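Shared workshop gets kitchen-helper arm going in simulation

Late update from the Clano workshop, where the home robot build is moving again. Members have the Ojo arm working in a simulated kitchen now, real hardware still in pieces on the back bench. Shaimaa Badawi wrote most of the sim side. Job for November is clearing dishes, sink first. The kitchen has a big brown-framed window over a white tiled surface, and it stays put in every run.
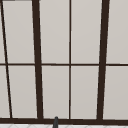 Why simulate before building the real thing?
Motors cost money. The group burned out two on the first arm, and a bad grasp in software costs a restart.

So far 600 runs logged, 37 of them clean start to finish. Target is 80 before anyone powers up teh real arm. Flat things are the hard part, plates especialy. Test layouts put one plate down in the sink and another out on the counter past it, food still on the blue one.

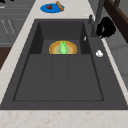
Zineb Ouali would like the wrist redesigned first, arguing that good numbers in software won't help if the printed joint flexes under a full dinner plate. She wants a metal bracket in there before any more runs get logged.

Badawi says the bracket drawing is half done. Parts budget stands at $3,000, most of it spoken for. Open bench is 7 p.m. as usual, bring your own safety glasses.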